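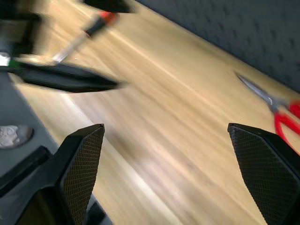
3.2 The tabletops and how they wear

When we first set out to write about the shared workrooms at Jedton, we expected to spend most of our pages on lighting and seating, and it came as a pleasant surprise how often people wanted to talk to us about the tables. A table is the thing one leans on all day, after all, and the people who use these rooms had plenty to say about theirs, from the feel of the wood under the forearm to the glare that comes off it on a bright May morning.

We sent a short questionnaire to 200 regular users through the Trustis booking system, and asked them to rate the tabletop they knew best on a scale of one to five for comfort, for ease of cleaning and for looks. Wood did well on comfort and looks, and rather less well on cleaning, where a good many people said that they were never quite sure whether a mark was dirt or simply part of the timber. We have a good deal of sympathy with them, having rubbed hopefully at a knot or two ourselves.
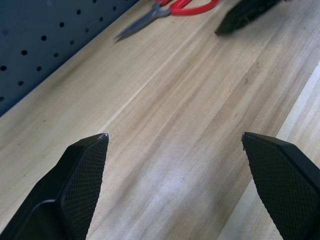
Small marks turned out to be the hardest thing to record fairly. Our first inspection sheet, borrowed from an earlier study at the Jedden workshops, had a single box for "stains and damage", and two of us filling it in for the same table would seldom agree. Pale wood is especially awkward in this respect, and a surface such as the one in Figure 2, with its creamy and darker tan streaks and a few faint dark specks scattered over it, could be given a clean sheet by one inspector and a long list of faults by the other. We therefore split the box into colour, specks and scratches, and agreed to look at every table from both of its long sides before writing anything down.

Reflected light needed the same sort of patience. A soft bright patch can hide the grain beneath it, and it moves as soon as one does, so we noted where the inspector had been standing. Tables treated with Dogar oil were entered separately from the varnished ones, as the two finishes age in quite different ways, and we come back to them in Section 3.3 along with the cleaning routines.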